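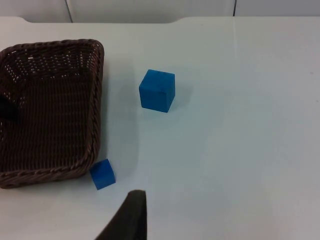 Wicker basket and the two blue cubes, white table.

Home | Notebook | Parts | Log in

November, 14:10

Basket for the Cendance sorting kit. Dark brown weave, rectangular, rounded corners, braided rim. Mass empty 1192 g on the Jellow scale; 1228 g with both cubes in. Difference 36 g, matches the cubes weighed alone.

Table wiped before setup, a few specks remain. Basket goes on the left, long sides running away from the operator. Floor of the weave is flat enough that a cube should sit square - check with the small one. Slits between strands let the white table show through, so a liner may be needed for the thin parts. 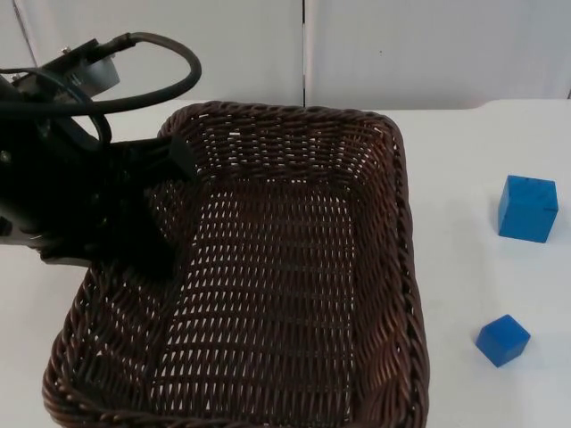
To do

- Try liner, Plimau felt, 2 mm.
- Measure rim height at all four corners.
- Ask Ye-ji Sun for the Dogbe order sheet.

Comments (2)

Ye-ji Sun: Order sheet is in the drawer. Liner stock is 7 sheets.
bench2: Re-zero the scale first, it drifts.

We use cookies to keep you signed in. Accept | Settings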